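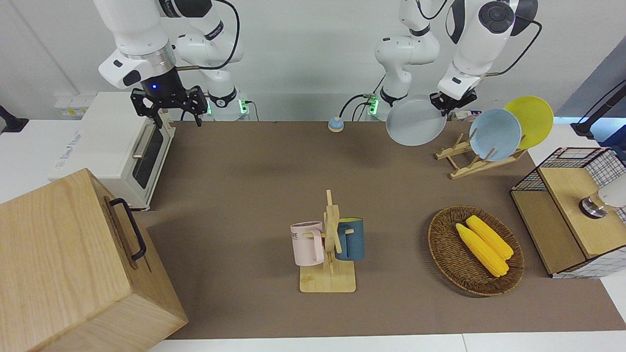

By M. Ikeda

August | Print this page | E-mail this page

Stuvholm Livery Yard – Parasite Control and Grazing Meeting
Minutes, held in the tack room, 7.15 pm

1. Minutes of the last meeting
Agreed as correct, with one change: the gate between paddocks four and five opens inwards.

2. Worm egg counts
Summer results are back from the laboratory. Most horses were below 200 eggs per gram and will not be dosed this round. The highest count was 1,260, from a youngster that came on to the yard in spring. It was dosed by weigh tape and sampled again 14 days later, when the count had fallen by 98 per cent. The vet is content with that figure and does not advise a change of drug.

Three samples were rejected as too old. Samples must go in the tack room fridge within two hours of collection, air squeezed out of the bag, horse's name on the label and not on the bag.

Tapeworm saliva kits will be ordered in time for the autumn round. No horse is to have a bit or feed for 30 minutes before the swab.

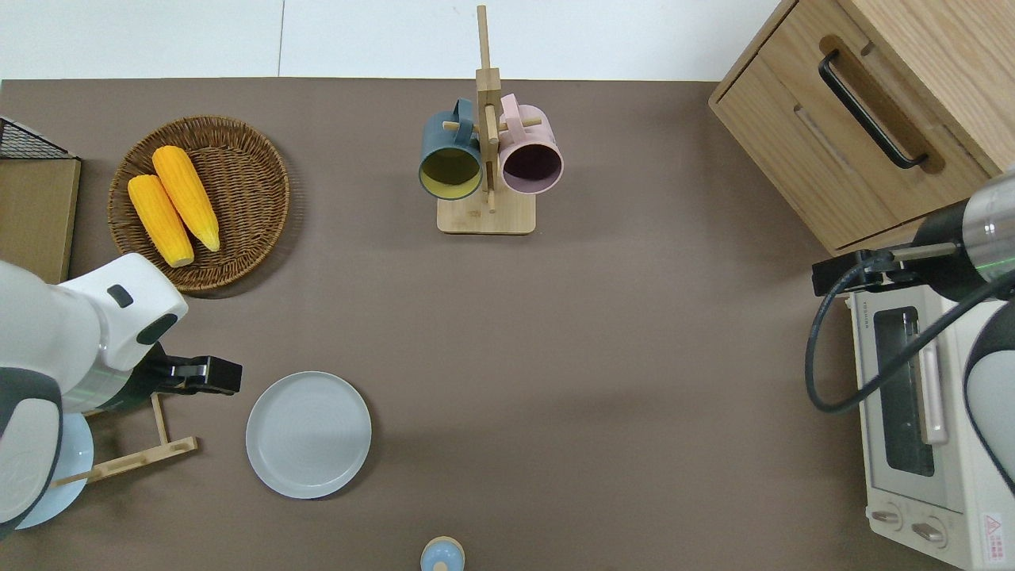

Owners who dose outside the plan must enter the drug, batch number and date in the yard book. Two entries this summer gave no batch number.

3. Dung clearance
Paddocks are to be cleared twice a week until the end of October. The Drollex paddock sweeper leaves material behind on the slope in paddock three, where the brushes lift clear of the ground. The brush height will be reset and the slope finished by hand in the meantime. The muck heap is now too close to the ditch – it will be moved to the concrete pad before the ground softens.

4. Grazing and water
Plitolberg field will be rested for six weeks, then grazed by sheep. The 3,000 litre tank there needs a new float valve. Until it is fitted the supply stays off at the stopcock.

5. New arrivals
Isolation remains at 14 days, with an egg count on day one and turnout only once the result is known. A request to shorten this for horses coming from a yard with its own plan was not agreed.

6. Any other business
The second wheelbarrow has a flat tyre. Meeting closed at 8.40 pm.

Recent items
Winter turnout rota
Ragwort pulling – paddocks one to three
Hay delivery and stacking
Yard rules, revised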